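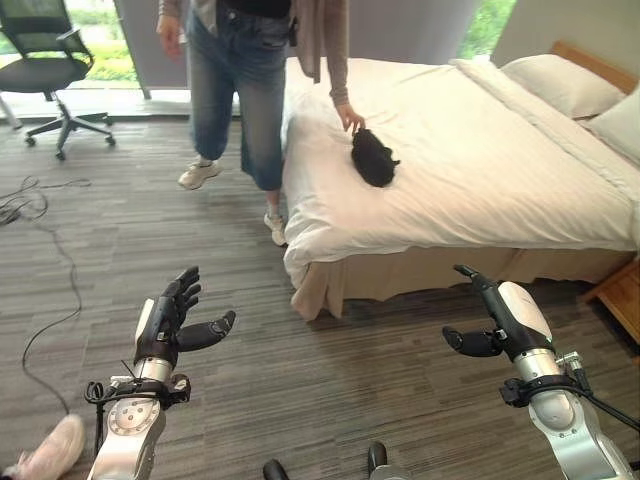 How many demonstrations should be recorded for a single household task before training begins?
Angelica Ocampo
Our group at Miston is preparing a set of teleoperated examples for a two-armed platform. The tasks are domestic: picking up soft items, placing them in a basket, straightening a pillow. The project plan allows for 900 recordings in total. I should be grateful for advice on how these ought to be divided, and whether failed attempts should be retained.

Antonina Zinchenko
The number depends chiefly on how much the starting conditions vary. For one task with one object in a fixed position, 60 demonstrations are normally sufficient for a first training run. Where the object, its position and the room all change, a considerably larger share of the total should be reserved. At Skunau we allocated 312 recordings to a single pick-and-place task and divided the remainder among simpler ones. It is advisable to train an early model on a small portion, examine where it fails, and direct further recording to those cases.
Failed attempts should be retained, provided they are labelled as such. An attempt in which the operator recovers from a poor grasp is of particular value and should not be discarded.

Lev Hrytsenko
I concur with the above. I would add that operators should be rotated. One person's habits – always approaching from the left, for instance – will otherwise be learnt along with the task. Please also standardise the written task instruction before commencing. We did not, and 532 recordings had to be relabelled by hand in August.

Ihor Moroz
More is better in my experience. Check your storage first.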